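My aunt's funeral was on a Sunday, which the funeral home charged extra for, and I've been meaning to write something about the business of death ever since. I'm not going to write about her. She would have hated it, and I've had enough of people summing her up in four paragraphs.

What I want to write about is the prepaid plan.

She bought it from an outfit called Laizer, after a morning tea at the Wiltville bowls club where they put on scones and a slide show. I found the folder when I was going through her desk. It's a very nice folder. Cream, heavy, with a ribbon to tie it shut. Inside were 11 pages of terms, a certificate with a gold edge, and a brochure of a couple in their sixties laughing on a jetty. I don't know what they were laughing at. I doubt it was clause nine.

The pitch goes like this. Funerals get dearer every year, so lock in today's price and spare your family the worry. It sounds sensible, and I'd have nodded along too, with a scone in my hand. But the thing you're locking in is a list, and the list is short. Hers covered the coffin (one model, since discontinued), the hearse within a set distance of the office, "professional services", and a book for people to sign. It didn't cover the grave, the flowers, the notice in the paper, the celebrant, the death certificate or the Sunday. All of those turn up under a heading called "disbursements", a word I had to read three times before I understood it meant "everything else, and you'll pay for it".

The discontinued coffin was the bit that got me. The plan guarantees that model "or an equivalent", and who decides what's equivalent? They do. The equivalent we were offered had a thinner lid and plastic handles done up to look like brass. For another $400 we could have something closer to the one in her paperwork. I said I thought she'd already paid for the one in her paperwork. There was a silence, and then the fellow went off to speak to someone, and when he came back the $400 was gone. I'd like to think that was kindness. I suspect it's what happens to the charge whenever anyone asks about it, and I wonder how many people in that chair feel up to asking.

I'm told these plans are protected these days, with the money sitting in some sort of fund until it's wanted. Good. I'm not suggesting anyone ran off with it. My complaint is smaller and crankier. She was sold peace of mind, she told all of us it was "sorted", and so not one of us had put anything aside or asked a single question. We'd have been better prepared if she'd left the money in a savings account with a note.

I spent a fair few evenings after that emptying drawers and reading fine print at the table, with a cup of tea going cold and the phone on speaker playing somebody's hold music. I learnt that Laizer has an office at Skudumley as well as the one in Wiltville, and that each believes the other one handles complaints. 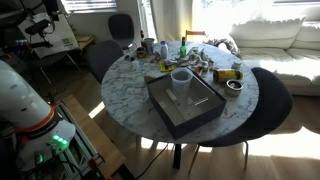
## And then there's the memorial page

This came bundled in. Every funeral now seems to get you an online tribute, and ours was run by a company called Trerell, which as far as I can work out does nothing else. You're sent a link, you upload a photo and some words, and then friends can leave messages and light a candle.

The candle is a little moving picture of a candle. A free one burns for a day. You can pay for one that burns for 365 days, and your name shows up beside it in slightly larger letters. I can't be the only person who finds that a bit off. It sorts the mourners into those who paid and those who didn't, right there on the page, where her sister could see it.

The words are another matter. There's a button that will help you write the obituary. You tick a few boxes — loved gardening, loved family, loved the outdoors — and it fills in the rest. I tried it out of pure nosiness. According to the box-ticking, my aunt "never met a stranger". My aunt met strangers constantly and disliked most of them. She'd cross the road. It was one of the best things about her.

I wrote my own instead and it took me two nights. It's lumpy, and I left out a cousin, and I've apologised. But it does mention that she once returned a frozen chicken to the supermarket on principle, and three separate people came up to me at the wake to say they remembered the chicken.

Then there are the emails. I've had one nearly every week since. *Someone has visited her page.* Who? They won't say unless you upgrade. *Keep her memory alive for $100.* That's the price for making the page permanent, and I've read their definition of permanent, and it has an asterisk. If you don't pay, the page stays up, only with ads on it. I looked the other night and there was one for gutter guard.

## What I'd do differently

People keep asking me whether they should get one of these plans, as though having buried one relative I'm now in the trade. I don't know your circumstances. I do know what I'd ask at the next scone morning, and I'd ask it loudly.

- What isn't covered? Get it as a written list, with today's prices beside each item.
- What happens if the coffin or the firm no longer exists?
- Does it cost more on a weekend? How much more?
- Can I move, and take the plan with me? My aunt's would have been near worthless if she'd gone to live up the coast, as she kept threatening to.
- Is the web page separate, and can we say no to it?

That last one matters to me more than I expected. We could have said no. It was a ticked box on page seven of the arrangement form, and I signed under it on a morning when I'd have signed anything.

I did ring Trerell about getting the ads taken off. I was given a case number, 2303, and a promise of a call back in up to three business days. That was in January. I've still got the number on a sticky note on the fridge and I'm not taking it down.

As for my own arrangements, I've written them on a sheet of paper and put it in the kitchen drawer with the takeaway menus, where it'll be found. Cheapest box they've got. Weekday. No candle. If anyone's stuck for something to say, they can ask me now while I'm still around to correct it.

Comments are open, but if you work for a funeral company and you're planning to tell me yours is different, please include your price list.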